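We use cookies to keep this site working. Accept | Settings

Workshop notebook, 31 March 2018

Second batch of oak gall ink, Gallagher recipe. Left the galls steeping for 2 days and strained through muslin. Added the iron salt slowly. Went grey, then a decent purple-black on the Porkent paper. Still feathers on the cheap stock.
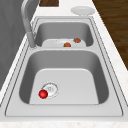
Natália thinks more gum arabic will stop the feathering. Will try it on half the batch and keep the rest as it is. Libor wants a jar put by until October to check for mould. Labels to say Mara 2, with the date.

To buy: muslin, cloves, blotting paper.

Shares 2 | Comments 0

© Karkum Workshop | Contact | Back to top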